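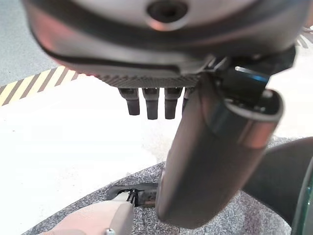
Listenarchiv > Abwassersurveillance > Methoden > Thema

Übersicht | Themen | Autoren | Suche | Abmelden

Betreff: Re: Mischproben Trivomwood, Sprung in der Norovirus-Reihe
Von: Manolis Fragkou
An: Verteiler Methoden

Hallo Kalliopi, hallo Liste,

Antworten im Text.

> Kalliopi Tzanetos schrieb:
> Die Norovirus-Werte aus dem Einzugsgebiet Trivomwood liegen seit
> Februar auf einem höheren Niveau als davor. Die klinischen Meldungen
> gehen im selben Zeitraum nicht mit. Wurde am Probenehmer oder an der
> Aufarbeitung etwas geändert? In Nodico ist dazu kein Vermerk
> hinterlegt.

Ja, es wurde etwas geändert, und der Vermerk fehlt tatsächlich. Im Februar ist die Anlage von zeitproportionaler auf durchflussproportionale Probenahme umgestellt worden. Damit gehen die Morgenstunden mit mehr Gewicht in die Mischprobe ein als vorher. Bei einem Erreger, der überwiegend mit dem Stuhl ausgeschieden wird, ist dadurch ein höherer Messwert zu erwarten, auch bei unveränderter Zahl der Erkrankten. Ob die Umstellung den ganzen Sprung erklärt, kann ich aus den vorliegenden Daten nicht ableiten. Parallelproben gibt es nur von sieben Tagen.

> Normiert ihr weiterhin auf den Durchfluss, oder inzwischen auf PMMoV?

Beides wird berechnet, ausgegeben wird nur der Durchflusswert. In der PMMoV-normierten Reihe ist der Sprung deutlich kleiner. Ich würde deshalb vorschlagen, für Trivomwood beide Spalten zu veröffentlichen und die Trendklasse bis auf Weiteres auszusetzen. Rückwirkend korrigieren möchte ich nicht, dafür ist die Parallelphase zu kurz.

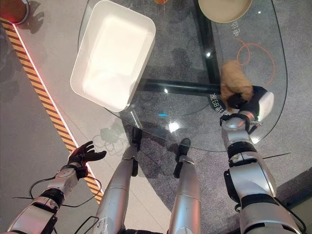
Zur Annahme der Proben im Labor Chrysikopoulos, weil das in derselben Mail gefragt wurde: Die Flaschen kommen gekühlt an, werden außen abgewischt und erst nach der Temperaturkontrolle geöffnet. Bei der Begehung standen sie lose auf der Arbeitsfläche, was bei einer undichten Flasche die ganze Charge betrifft. Ich habe darum gebeten, sie künftig in Auffangwannen abzustellen. Die Form der weißen Kunststoffschale auf dem Glastisch im Bild passt dafür: rechteckig, gerundete Ecken, hohe und glatte Wände. Sie lässt sich in einem Zug auswischen, und in den Ecken setzt sich weniger fest als in den scharfkantigen Modellen. Pro Wanne bitte nur Flaschen aus einem Einzugsgebiet.

> Welches Volumen geht in die Extraktion?

Angereichert werden 25 ml je Replikat, zwei Replikate pro Mischprobe. Die Wiederfindung wird mit einem zugesetzten Kontrollvirus bestimmt. Liegt sie in einem der beiden Replikate unter der internen Grenze, wird aus dem Rückstellmuster wiederholt. Das kam in Trivomwood seit der Umstellung zweimal vor, beide Male nach Starkregen. Die betroffenen Werte sind in Nodico mit Flag 9 gekennzeichnet und gehen nicht in die Glättung ein.

Kleine Anschlussgebiete bleiben ein eigenes Thema. Unterhalb von 2000 angeschlossenen Einwohnern ist die Streuung zwischen zwei Probentagen so groß, dass ich keine Wochentrends daraus ableiten würde.

Unten noch die Kurzmeldung, die an die Gesundheitsämter gegangen ist, zur Kenntnis.
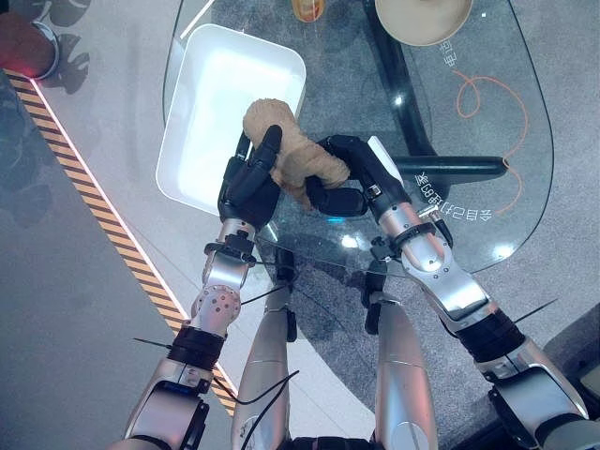
Jolldale, 12. August. Im Abwasser der Kläranlage Jolldale ist die Norovirus-Last gegenüber der Vorwoche gesunken. Die Influenza-A-Konzentration lag in allen Proben unter der Bestimmungsgrenze. Für das Einzugsgebiet Trivomwood wird derzeit kein Trend ausgewiesen, Grund ist eine Umstellung der Probenahme. Die Messwerte selbst stehen weiter zur Verfügung. Ein Rückschluss auf die Zahl der Erkrankten ist aus den Abwasserdaten nicht möglich.

Kalliopi, bitte prüfe, ob das Feld »Probenahmeart« in Nodico mit Gültigkeitszeitraum angelegt werden kann. Zurzeit überschreibt eine Änderung den alten Eintrag, und im Export steht dann für die ganze Reihe »durchflussproportional«. Wer die Daten vor der Korrektur gezogen hat, sollte sie neu laden.

Gruß
Manolis

Antworten: 7 | Geteilt: 2

Voriges Thema | Nächstes Thema | Zum Seitenanfang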